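How to clean white plastic trays and dividers

Last updated 15 Aug 2026

White plastic shows everything. Dust settles in the corners of drawer trays, fingers leave grey smears along the rims, and anything stored in the kitchen picks up a film of grease that a dry cloth only moves about. This page covers ordinary household dirt on trays, boxes and dividers that have no electrical parts in them. Plastic that has turned yellow with age is dealt with briefly near the end.

What you need

A washing-up bowl or a sink with a plug
Washing-up liquid
Bicarbonate of soda
Two microfibre cloths, one for washing and one for drying
An old toothbrush with soft bristles
Cotton buds
A dark towel or mat to work on

Leave scouring pads and cream cleaners in the cupboard. They take the shine off smooth plastic, and the fine scratches then hold dirt, so the tray looks grubby again within weeks.

Before you start

Empty the tray and tip it upside down over a bin. Tap the base with your fingers to loosen crumbs and grit. If the dividers lift out, take them out and note which way round they went. The Rumgate trays have a small lip on one side of each divider that has to face the back of the drawer, and they will not click in the other way.

Peel off labels while the plastic is dry. If the paper comes away and the glue stays, rub a little cooking oil over it, leave it while you do the rest, and wash it off with the tray.

Use a dark surface if you have one. Pale smears and bits of old label are easier to spot at the edges of the piece, and you are less likely to put a small clip down and lose it.

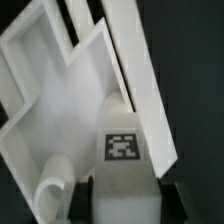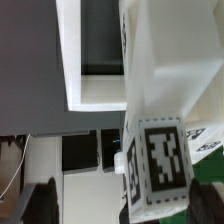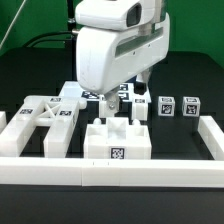
First picture: compartments with thin raised walls. Last picture: white plastic parts on a black tabletop.

Washing

1. Fill the bowl with 2 litres of warm water and add a squirt of washing-up liquid. The water should be comfortable for your hands. Very hot water can warp thin walls.

2. Put the loose pieces in first and leave them to soak while you wash the main tray.

3. Wipe the flat areas with the wet cloth, starting with the floor of each compartment and working up the sides. Rinse the cloth often.

4. Go along the inside edges with the toothbrush. Hold it at an angle so that the bristles reach the join between wall and floor. Most of the grey line you see there is packed dust and will come away in a few strokes.

5. Use a damp cotton bud for slots and narrow gaps. Do not push a knife or a screwdriver into them. Thin walls crack at the ends of slots before they crack anywhere else.

6. Rinse everything under the tap and stand it on its edge to drain.

Stubborn marks

Mix bicarbonate of soda with a few drops of water until it makes a thick paste. Dab it on the mark, rub gently with a fingertip in a cloth, and rinse. Try it on the underside first. Matt plastic can come up slightly shiny where it has been rubbed.

For grease that has gone sticky, make up a stronger soak. I use 100 ml of Wiriya liquid soap to a full bowl and leave the pieces in for 90 minutes, turning them once. Ordinary washing-up liquid works as well but needs more rinsing.

Scuffs from shoes, furniture or metal tools often come off with a melamine sponge. Use it wet and press lightly. It is a fine abrasive, so keep it for the scuff itself.

Ink is harder. Surgical spirit on a cotton bud will lift some ballpoint, but it clouds clear plastic and a few glossy finishes, so test it somewhere hidden.

Drying and putting back

Pat dry with the second cloth and leave the pieces in the open air until the corners have dried out too. Keep them off radiators. Dividers that have softened in the heat set with a bend in them and are very hard to straighten.

Wipe out the drawer or cupboard before you refit the tray – it is easy to forget and the dirt goes straight back on the base. If a divider is stiff, a drop of water on the slot helps it slide.

If it has gone yellow

Yellowing from sunlight is in the plastic and will not wash off. Peroxide creams can lighten it but the results are patchy, and on a cheap tray it is simpler to replace the piece. Musum and Dasura both sell dividers singly. Check the number moulded into the base before ordering: mine is 103, and the next size up looks the same until you try to fit it.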